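Budgeting for a board-level rework cell: an interview with Filipa Moreira

By Saoirse Corrigan
Feb 24, 2023

Filipa Moreira plans capital equipment for Lamon, a refurbisher of office and workstation computers. Her latest request covers a single-arm cell for removing and refitting processors in tower machines. We spoke about how the number was built and what she would change.

The arm was the easy line, she said. Quotes from two suppliers, Fundero and Baptista, came in close to each other, and the choice was made on delivery time. "The arm price is public, more or less. You can put it in a spreadsheet in an afternoon. The end of the arm is where my first estimate went wrong."

Her original plan carried one general-purpose gripper. Processor handling needs the part held by its sides, with the pins of the socket left alone and the heat spreader free for reading the markings. The first set of fingers was too wide to work next to the memory slots.

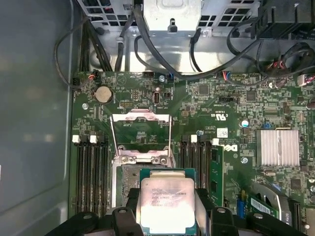
Processor held over the open socket, Dell workstation board in its case.

"We priced the fingers as an accessory. They should have been a project," Moreira said. The revised budget has a separate line for finger design, with four iterations allowed, and a second line for spare sets. Eduardo Veloso, who runs the bench, asked for the spares. A bent finger stops the cell, and the lead time on a replacement was 14 days when she last checked.

She also moved the camera out of the vision line and into tooling. A camera close to the gripper has to be replaced and recalibrated along with it, so the two costs belong together. "If you keep them apart, one gets cut in review and the other stops making sense."

I asked why the work is done with the board still in the case. Taking boards out would give the arm better access, but it adds labor at both ends and the cell no longer pays back. Cases stay on, and the reach study has to account for side walls, drive cages and cabling. Moreira now asks suppliers to quote against a real chassis. Baptista agreed to this. Fundero quoted against a drawing, and the difference in clearance was large enough to rule out one of its wrist options.

Contact work on the socket hardware was added late. The retention frame has to be opened and closed, and the force needed varies from one machine to the next. Tomás Ramalho, the process engineer, wanted force sensing from the start. It was struck from the first version of the request and put back in the second.
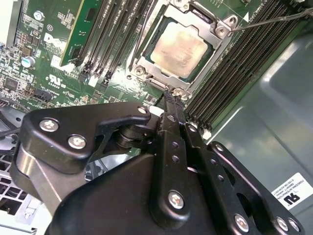
Volume and payback

The case was built on 1704 towers a year. Moreira calls that figure conservative and says she left out laptops altogether. "If the payback only works with laptops in it, then I am buying a different machine." Labor is counted at bench rate. Scrap is a separate entry, covering damaged sockets only.

Software is quoted by Flokell as an annual license. She recommends asking what happens to stored motion programs when a license lapses, and getting the answer in writing before the purchase order goes out. Integration was budgeted as a fixed price, with changes to the chassis list billed by the hour.

What she would do differently

Moreira would spend on a trial before asking for the full amount. Lamon's finance lead, Olga Antunes, had suggested one in December, and it was turned down to save time. "A short rental with our own machines on the table would have found the finger problem. It would have found the force problem too."

She would also budget for floor space, which she had treated as free, and for Veloso's hours during commissioning. Both are in the current version. The request is with Antunes for review.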